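Wosura Two-Finger Gripper: Demonstration Visits

Home > Grippers and End Tooling > Wosura > Book a Demonstration

The Wosura is a two-finger parallel gripper for light picking, sorting and machine tending. It opens, it closes, and it tells your controller which of those it did last. Most of our customers would like to see this happen before they sign anything, so we run demonstration visits at the Iseo workshop. You bring your parts. We bring the gripper, the arm and the coffee, and we make promises about only the first two.

What you will see

A visit takes a morning and has two halves. The first is in simulation. Eun-ji Jin loads the Wosura model onto a simulated arm, and you watch the job run from the wrist view, which is the view your vision people will be stuck with for the next several years. The second half is on the bench, with the real gripper and whatever you carried in.

People ask if we can skip the first half. We can, and we did once, for a maker of shower fittings who was in a hurry. He spent the second half asking questions the first half answers. The simulation stays in the program.

The wrist view surprises visitors mainly by how little of it is their product. Expect to see gripper. A great deal of the picture belongs to the base, the fingers take their share, and your part gets what is left over. If your plan depends on reading a label from the wrist at close range, this is a good morning to find out.

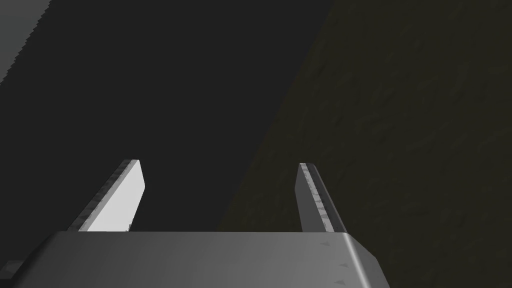
Eun-ji can change the approach angle, the finger spacing and the lighting while you wait. She will also happily change them back, then back again, while two people from the same company disagree about which was better. Bring a decision maker if you have one.

On the bench

Bram Koster runs the bench session. Bring up to 11 different parts, and please include the ugly ones. Everybody packs the clean samples from the sales cabinet, and then the gripper goes to work in a plant where the parts have burrs, oil and somebody's tape on them. Bram keeps a small box of unpleasant objects in case yours are too well behaved.

We will not rehearse with your parts beforehand. If the Wosura drops one, you get to watch it drop one -- and you get the log file too, should you want something to read on the way home.

Who should come

The person who will maintain it. We mean this. The last visit from Chae brought four managers and a maintenance technician, Kyung-tae Baek, who had been added at the last minute to drive the van. He asked how long it takes to change a finger, asked to do it himself, and then asked why the screw heads were two different sizes. They are now the same size. The managers liked the coffee.

Group size is limited to 9. The bench area will hold more, but the ones at the back end up looking at the backs of the ones in front, and we can send you pictures of those for free.

Specification, in brief

Fingers: 2, replaceable
Finger faces: smooth or textured, to order
Drive: electric
Mounting: adapter plate supplied to suit your arm
Simulation model: included with every gripper
Manual: included, and shorter than it used to be

Full drawings are sent with your booking confirmation. If you need them sooner, ask Loan Huỳnh, who would prefer that you ask before your design is finished.

Will the simulation match the real thing?

Closely enough to plan a cell, and not closely enough to argue with the real thing. Contact is the hard part. A simulated finger closing on a simulated carton behaves very nicely. Cardboard that has spent a week next to a loading door has its own ideas. We treat the model as a way of throwing out bad layouts cheaply, and we let the bench settle the rest.

Can we take the model home?

Yes, with or without an order. A-yeong Byun will send the files and a setup note after the visit. She will also answer questions about them, including the one about units, which is in the note.

Does it work with our Winix line?

Probably. Send the controller details with your booking so we can check before you travel.

Booking

Visits are free. Travel and lunch are yours. The next round of demonstrations is in March, and places go in the order that the forms come in, complete forms first. "Various parts" in the parts field does not make a complete form. Give us weights, rough sizes and the surface finish, and say if anything leaks.

Page last updated January 22, 2018. Prices on request from Loan Huỳnh, Iseo workshop.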